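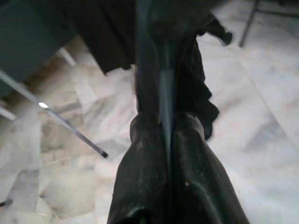

What to budget for before you buy an arm for laundry

Most people start with the price of the arm and work outward. Start with the job. Write down what you want handled (taking clothes out of a basin, passing them to a rack, picking up what lands on the floor) and get each seller to quote on that list.

Our comparison sheet at Kemeys had three sellers on it. The Mestetar quote came to $3,742 with the arm, the gripper and a wrist camera. Flesteck was cheaper on paper, but the gripper was priced separately and so was the software after the first year. Ask for one figure that covers everything for 24 months.

Grippers and finger pads

Fingers are a running cost. The pads scuff and pick up lint, and a worn pad lets thin fabric slide. Put a spare pair in the first order. Wipe the pads with a damp cloth and let them dry before the next load.

Dark clothes are harder work for a camera than light ones. If most of your wash is black or navy, take it to the demo. Seren Jarman brought a bag of her own dark laundry to hers and ended up choosing a different gripper.

Measure the room

Measure with the rack open and hangers on the rail. A rack takes up more space in use than it does folded against a wall, and the arm needs room to swing past it. Note these down:

The height of the rail
The gap between the rack and the nearest furniture
The distance to the nearest wall outlet
The kind of floor – stands can creep on polished tile, so price rubber feet or a mat

Hangers deserve a line of their own. A rail of mixed hangers will catch on each other. A set of 31 matching ones cost us less than an hour of setup help. 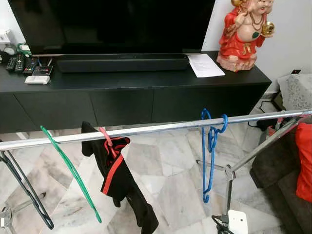

Do I need a special drying rack?

An ordinary metal rack is fine as long as it stands firm when you tug on a garment. Try it by hand before spending anything. If it tips or walks, replace the rack first and leave the arm for later.

Setup time

Sellers quote setup in hours. Ours took almost 7, spread over two evenings, and most of it went on cables. Buy extension leads long enough to run along the wall, and tie up the slack anywhere the arm can reach it.

Keep the work at one height while you are learning. A basin on a folding chair next to the sofa will do, provided the chair doesn't rock.
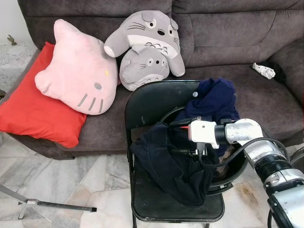
The basin should be wide and shallow, and it pays to fill it only halfway. A full one gives you knots of sleeves and legs, and you will spend your first week pulling them apart yourself.

Allow money for support, too. Zirneo charges by the call, and Willy Timmermans used four calls in his first month and none after that. If you would rather pay a flat rate, ask in February, when our seller was willing to talk about price.

Last, ask for the return terms in writing, including who pays the freight.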